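**Kiltarthorpe Hall** is a country house wedding venue on the edge of the village of Kiltarthorpe, four miles from the market town of Zarnstead. Run since the early years of the business by the events firm Remerska. Best known for its walled garden ceremonies and for the Long Barn, which holds evening parties of up to 211.

## History

The house was built as a farm, then enlarged twice by owners who made their money in wool. Used as a school for a while, then stood empty. Remerska took on the lease when the roof was still under tarpaulin and the first weddings were held in a marquee on the lower lawn, with guests using the stable block as a cloakroom.

The main house opened for indoor ceremonies the following season. Before that couples had to marry at the register office in Zarnstead and drive out afterwards – a few still do, mostly for the town hall steps.

The Long Barn was restored last. Floor relaid, new doors on the garden side, heating put in under the flagstones. It replaced the marquee completely and the lower lawn went back to grass.

## Building and grounds

The hall has three spaces licensed for ceremonies:

- **The Morning Room** – seats 46, faces east, fireplace at one end. Used mainly for small weddings and for midweek bookings.
- **The Walled Garden** – open from late spring. Rows of benches either side of a brick path. Wet weather plan is the barn.
- **The Long Barn** – the largest of the three, and the only one with its own bar and kitchen.

The house has 19 bedrooms, all let with the venue as part of the two-night package. Remaining guests usually stay in Zarnstead, where there are two inns and a larger hotel by the station. A minibus runs between the hall and the town until half past midnight.

Grounds include an orchard, a small lake (no swimming, no lanterns, no fireworks) and a lime avenue which appears in most of the venue's published wedding photographs. The avenue is a public footpath, so walkers do turn up in the background of some of them.

## Weddings

Bookings are for one wedding per weekend. The party has the house from mid afternoon on the first day, supper is informal and the ceremony takes place the day after, usually at 1.30 pm. Breakfast on the last morning is included, checkout at eleven.

Catering is in house, with one exception. Families may bring an outside caterer for religous or regional menus, provided the caterer has visited the kitchen beforehand. Nigerian, Gujarati and Vietnamese weddings have all been held on this basis, some running over both days with a change of dress and decor between.

Music indoors stops at midnight. Outdoor music must be unamplified after 6 pm, a condition of the licence following complaints from the village in the first two seasons. String quartets and brass bands are common in the garden, and the barn has a fitted sound limiter which bands are asked to test before the meal.

Confetti – petals only, and only on the gravel.

## Styling and suppliers

The studio Nguyen-Tran has styled the hall's open days for several years and designed the hanging flower frames in the barn, which are left up all year and can be dressed to suit each couple. Its early work at the hall was in dried grasses and cream roses. More recent schemes have used stronger colours, esp. burnt orange and dark plum.

Couples are free to use other florists. The venue keeps a list of suppliers but doesnt take commission from it, and names are removed if they have not worked at the hall for two seasons.

Chairs, linen and glassware are owned by the venue. Tables come in two shapes, round for the meal and long for the top table or for family-style dining. Tall candlesticks are allowed if the flame is covered.

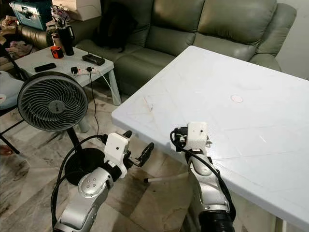 *White rectangular table and two robot arms.*

## Open days

Held in March and again in autumn, with the barn laid for a full meal and the Morning Room set for a ceremony. The best attended open day so far drew 367 visitors, after which timed entry was brought in. Tastings are separate, by appointment, and limited to couples who have already booked.

## Access

Step-free entry to the barn, the Morning Room and the ground floor bedrooms. The Walled Garden has one shallow step at the north gate, ramped on wedding days. Parking is on hardstanding behind the stables. Nearest station Zarnstead, then taxi – these should be booked ahead, the town has few after ten at night.

## See also

- Zarnstead
- Civil ceremony
- Country house weddings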